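Magazine > Home Systems > Ventilation

Last updated: Tue 20 October

Range hoods in Prenovville apartments are rated by airflow, but duct length decides how much of it reaches the outside wall. Each elbow adds resistance – two can undo a larger fan.
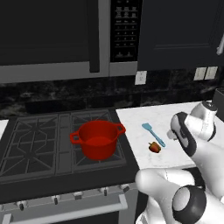

Gas cooktop with a white marble countertop alongside.

Renar lists its duct losses at 30 feet. Taltham stops at 17, so the two tables cannot be compared directly.

Contact | Copyright Rojanasak | Back to top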